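January 19, 2019

I slept badly again and woke up before the alarm. The street was wet and quiet. I made coffee and drank it standing at the window, and then I wrote to my sister, who answered me only in the evening, with one heart and no words.

Since November I am living in this flat in Skeltport and still I do not call it home in my head. I say "the flat", like a thing belonging to the office. Stuteck pays half of the rent until summer, so maybe it is true. I have paid the first bill for the heating by myself, 1,879, and I read the number three times to be sure that I did not put the comma in the wrong place. With the other costs it makes 2,355. I wrote both in the back of this book, so I will not be surprised next time.

Today I decided that the room where I sit with guests must be ready. Until now I had no guests, so it was easy to leave it. I washed the floor on my knees, because the mop leaves grey lines on this kind of floor. I moved the stool to three different places and was not content with any of them. The lamp from Tatwood still has no bulb. I bought the wrong size and I lost the receipt, and I do not want to argue in the shop in English about a bulb.

After lunch I walked to Atallah for the shopping. It is a long way on foot, but they have the olives that I like and the man at the till speaks slowly with me. I wanted to bring grapes and they were too expensive. Instead I took a watermelon, in January! It was a small one and it cost too much also, but I had already lifted it and I was ashamed to put it back. I carried it home on my hip like a baby and changed sides at every corner.

My mother always put the drinks out before anybody rang the bell. She said a guest should not have to ask, and he should not have to see you open the fridge either. She had a low table for this, with a cloth which we children were forbidden to touch. I have no such table, and I did not unpack a cloth. I thought for a long time about glasses and then I left them in the kitchen, they do not match. 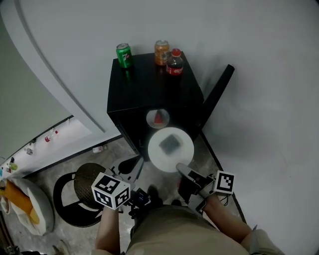 Rasha Darwish said that I should have put everything in the cold until the last minute, and that a cola which has stood in a room is only sugar water. She also said one slice of watermelon looks lonely and I must cut the whole fruit or not cut it at all. I wrote down the second thing because I think she is right. About the 7 Up I do not agree. In our house it was always there for the stomach, and it was never very cold.

Imad Issa came too, later than he promised. He talked about his car and then about the price of his car. He took off his shoes without my asking and I was more happy about this than about anything he said. They stayed nearly 4 hours. When they left I did not wash the dishes. I sat on the stool, which is again in the wrong place, and ate the olives out of the jar.

Tomorrow I must buy the bulb, and ask Rasha for the name of her dentist.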